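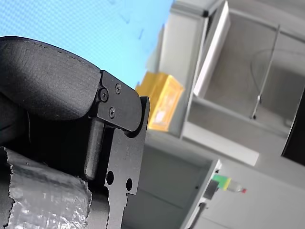

Lita is a written inventory of boxes and other closed containers kept in and beside household cabinets. Each row covers one container: its colour, what it rests on or against, whether it carries a label, and what was written down about its contents. Colours are recorded as seen, with a compound term where a single word would mislead. The box resting against the white cabinet, for instance, takes yellow-orange in the colour field and not yellow or orange, and the lighter patch on its front is entered as label_state = unclear, which is the value for anything that could be a label but can't be confirmed as one.

Contents of this release

lita_containers.csv - the main table, 589 rows, one per container
lita_cabinets.csv - one row per cabinet, 9 rows
colour_terms.txt - permitted colour words, one per line
CHANGES.txt - changes between releases

Both tables are UTF-8, comma-separated, with a header line. Text fields are quoted only when they contain a comma. Empty cells mean "not recorded". They do not mean "none".

Fields

The main table has 16 fields. The ones most people will want are listed below; the rest are identifiers and entry dates, described in the header notes at the top of CHANGES.txt.

container_id - unique within the table, never reused
cabinet_id - matches the cabinet table
placement - inside, on_top, against, under
colour - one term from colour_terms.txt
lid - yes, no, unclear
label_state - present, absent, unclear
label_text - copied exactly, spelling mistakes included
contents_note - free text, as given by the household
last_opened - month only

The placement value "against" is used when a container touches the outside of a cabinet or rests against part of its structure. Containers on a shelf are "inside" even when the door is off.

How the rows were made

Jolien Van Rooij drew up the field list and entered the first pass. Lourenço Mendes made a second pass without sight of the first. Where the two differed, the container was looked at again and the result of that third look was kept. The earlier values are not in the release. Most of the differences were in colour and lid.

Label text was typed as it stood. Crossed-out words are kept in square brackets. If a box had been labelled twice, the newer label goes in label_text and the older one in contents_note, preceded by "old:".

The entries come from three storage rooms, known in the table by the codes VOL (Voltach), PEX (Peixoto) and COT (Cotton). The codes form the first part of every cabinet_id. COT was entered last, in January, and is the only group where last_opened is filled in throughout.

Known problems

- Orange, yellow-orange and amber are not used evenly. VOL has no amber at all, although the term was permitted from the start. Merge the three if colour matters to your work.
- contents_note is uneven in length. PEX entries tend to be one word ("cables"), while COT entries can run to several lines.
- Containers inside other containers were left out of release 1. In release 2 they have rows of their own, with the outer container given in parent_id.
- Loose panels, shelves and doors are not containers and have no rows. A panel leaning inside a cabinet is mentioned in the notes field of the cabinet table if it blocked access to a shelf.
- Two people's idea of "lid" differed. Folded cardboard flaps are now "yes". Some older VOL rows may still say "no".

Suitable uses

The table was made for planning shelf space and for trying out labelling schemes. It can also be used to test free-text search on short, untidy notes. It is a poor basis for estimating how much a household owns - open baskets, bags and anything kept in drawers were never entered.

Privacy

Names, addresses and account numbers on labels were replaced with [removed] before release. If you find one that was missed, send the container_id to either maintainer and leave the text itself out of the message.

Corrections

Send one correction per line, in the form container_id, field, old value, new value. Corrections to colour are held over to the next release so that the term list and the table stay in step.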